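Filed under: Robotics / Lab Planning / Working Papers

4. Equipment Planning and Budget

4.1 What we had to decide

Two arms or one. That was the first question and it took most of April. The gear assembly task can be done with a single arm if there is a fixture to hold the base part, and a fixture is cheap. But a fixture is made for one part. Change the disc and you machine it again. The group wanted to move between part sets without going back to the shop every time, so the plan was written for a pair of matching arms on a shared table, each with a parallel-jaw gripper.

Three suppliers were asked. Kesta quoted a pair with controllers, grippers not included. Bendier quoted single arms only, with a discount on the second that went away if the orders were placed in different budget periods (ours would have been). Godoy quoted everything together, longer wait, and a service contract we could not take off. Toledo kept the comparison sheet. It was revised more often than we would like to admit, mostly shipping and adapter plates.

4.2 Simulate first, buy second

The arms were not ordered until the layout had been run in simulation. Barbosa set up the cell: table, both arms, the part set. Figure 4 shows the layout used for the planning runs. The parts are a large disc with a central hub, a scalloped ring, a small peg and a small toothed gear, spread across the table so each arm has something within reach. Rendering kept in grayscale with a plain grid floor. We did not need textures to find out if the elbows hit each other.

What we wanted from these runs was money answers, basically. Table size. Base spacing. Finger length. If the short fingers would do then the stock set was fine, and if not there was a custom set to pay for, at 2245 for the pair including the mounting blocks. That was the single largest line nobody had planned for, so it got looked at hard.

We ran 600 trials with randomized part positions, half with each finger set. A trial was stopped when an arm came inside the clearance margin or when a part left the table. Most of the stops in the short-finger half came from the wrist getting too low over the disc while the other arm was working near the middle. Longer fingers helped with this. They made the small gear harder to hold square, wich we expected.

4.3 Budget lines

Kept short here, full sheet is with Guerra.

Arms and controllers: Kesta pair. Not the lowest quote. Lowest after adapters and spares were added in.

Grippers: stock bodies, one custom finger set, one stock set kept as spare. Blackwood argued for two custom sets. Deferred to the next period.

Table: built in house. Steel frame was already in the storage room, only the top had to be bought.

Part sets: printed. Cost is small, time is not. A full set takes most of a working day on our machine and the ring needs support material cleaned out of the lobes by hand.

Software: the Esedska license was already paid by another project and covers two seats. A third seat is in the plan as optional.

Contingency: 30 percent on anything crossing a border, less on the rest. Sampaio thought this was high. The customs invoice on the controllers settled that argument.

4.4 Things we would cost differently

Cabling. It was down as a single line and should have been at least three. Two arms means two controllers, two stops that have to be wired to act together, and a network switch that somebody has to find shelf space for. None of it is expensive alone.

Floor space was not costed at all. The room was treated as free, it wasn't, the group next door had a claim on the back wall and the table had to be turned a quarter from the planned orientation. The simulation was re-run with the new base positions before we signed. Results were close enough that the order stood.

Staff time for simulation should also appear as a budget line. We did not put one in. Barbosa spent about a third of her hours on it over the planning period, and a reader comparing our totals with a plan that skipped this step should keep that in mind.

Figure 4. Simulated two-arm cell with the gear part set, as used for layout planning. 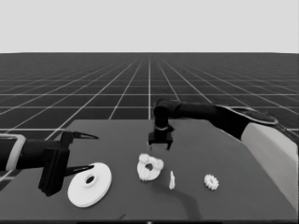 The same part set is carried over to Section 5, where the order of assembly is fixed and only the starting positions change. Costs for that stage are limited to reprinting and one replacment finger set, and are charged to the running budget, not the equipment one.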